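December 20, 2021

Load-in was at the Rundon, which has been refurbished since May and now has a lift that works and a stage door that doesn't. Drove up with the monitor desk in the back of the van and the heater stuck on. Eleven acts on the bill, a Christmas charity thing, and each of them had been told they'd get a proper soundcheck. I did the sums over a bacon roll and didn't believe it.

The big news, if you listen to the production office, is the new wireless in-ear system from Brokora. Everyone is to go on ears, no wedges at all, clean stage, lovely. I've been hearing about clean stages for years. What I generally get is a singer with one ear out by the second chorus, pointing at the floor where the wedge used to be. I asked for four wedges to be kept on the truck and was looked at as if I'd asked for a gramophone.

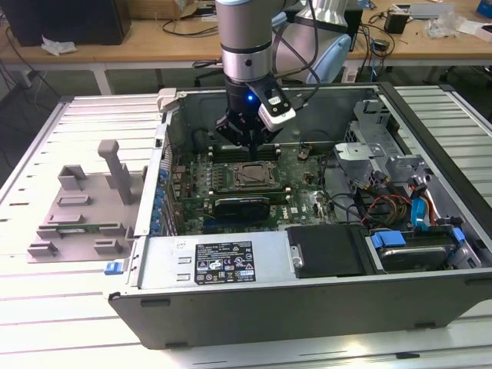 You'll never go back once you've had a night on these, the man from Brokora told me, and the latency is so low that a drummer couldn't pick it out. I said I'd ask a drummer. He laughed, though I hadn't meant it as a joke. His leaflet says the packs will hold up at 162 metres, which is a fine figure for a car park. The Rundon has a steel balcony and a lighting rig full of things that hum.

Line check started 26 minutes late. Channel nine was dead, then it was the wrong channel nine, then it was fine. Dradik were first up, five of them plus a brass section that wasn't on the input list. I put the brass on one shared mix and told them it was temporary. It stayed that way all evening and I had no complaints, so either they liked it or they couldn't hear it.

To be fair to the ears, the first hour was good. No feedback, and the front-of-house engineer kept saying how quiet it was up there. Then the trumpet player walked to the far side of the stage and his pack dropped out, came back, dropped out again. We moved an aerial. It got better - or he stopped walking over there, I couldn't swear to which.
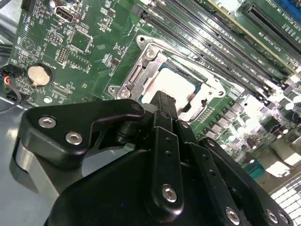
Could I have a bit more of me, and a bit less of everyone, and could it sound more like a room? That was the singer from Tekleab, by talkback, in the middle of somebody else's check. I've had worse notes. I put up the two audience mics and a short reverb and got a thumb in the air. Whether that was the reverb or just being answered quickly, I have my suspicions. Half of this job is answering quickly.

Changeovers were meant to be eight minutes. I had a scene saved for each act and a sheet of paper with the same information on it in pencil. The assistant thinks the paper is quaint. When the running order was changed at teatime the paper took me a minute to fix and the desk took me most of my break. The recall also brought back an old setting on the keyboard player's mix, very loud, and I've apologised to him twice.
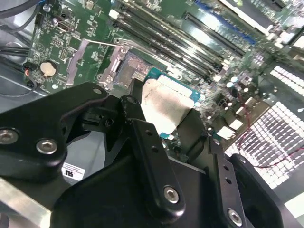 Did we use the wedges in the end? Two of them, for the choir, who had 30 people and six packs between them. The office now says that was always the plan. I've got the email from last week and it wasn't.

The show itself passed off well enough. Tekleab's singer kept both ears in until the last number, which I'll grant Brokora. The dropout came back once during Dradik's slow one and the trumpet player glared at me across the stage as if I'd pulled the plug on him myself. I've written it up for the hire company with the time and the frequency. I expect to be told that it was his body blocking the signal. Perhaps it was. He does still need to be able to turn round.

Packed down by midnight, rain, one missing belt pack that was found in a coat. Must label the brass lines before the next one and buy more batteries, whatever the leaflet says about how long they last. Van heater still on.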